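Flarnthorpe towel drive blows past its goal

The shelves at the Skinner Street bathhouse are full again, and what a turnaround it has been! The town's July towel drive set out to collect 400 bath towels for the reopened public showers and brought in 896, more than twice what anyone had hoped for.
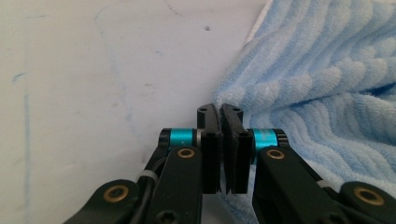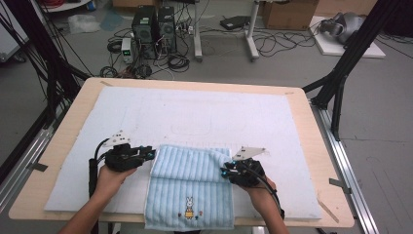
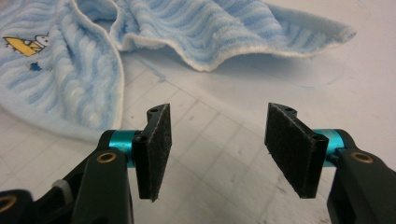 By the Flarnthorpe community desk
Staff writer, town and neighborhoods

The bathhouse, a brick building two blocks up from the river, reopened its showers in the spring after a long winter of pipe work. Visitors loved the new water heaters. The towels were another story. Only 58 of the old ones were still fit to lend out, and on a busy morning those were gone before 9 a.m.

So the drive began, with drop-off bins at the library, the bus station and both Narnidari grocery stores. The first week was slow. Then the swim club put a note in its newsletter and the bins started filling up faster than the van could make its rounds -- the one at the bus station had to be emptied twice in a single afternoon.

Towels came in every color you can think of. There were beach towels with faded palm trees, thick hotel-style ones still in their wrappers, and a whole stack of monogrammed guest towels from a wedding that must have been quite a party. Zukari, the laundry on Mill Lane, washed and dried the lot free of charge, running its big machines after closing time for most of two weeks.

Anything too small or too thin for the showers has found a good home as well. The animal shelter took 274 pieces for bedding and bath time, and its kennels have never looked so cozy.

The bathhouse is now lending towels at no cost with any shower ticket. Borrowers drop them in the blue hamper by the exit, and they go out to Zukari each evening. Soap is still 50 cents at the front counter, or bring your own.

Bigger plans are already in the works. The bathhouse wants to add evening hours before the cold weather sets in, which would be wonderful news for the night shift at the cannery, and a second family shower room could open next year if the town budget allows.

The bins at the library and the bus station have been taken down, but the two at the Narnidari stores will stay up through the end of August. Washcloths are what the bathhouse needs most right now, along with hooks, bath mats and children's robes. The showers are open daily from 6 a.m. to 2 p.m., and the side entrance on Skinner Street has a ramp.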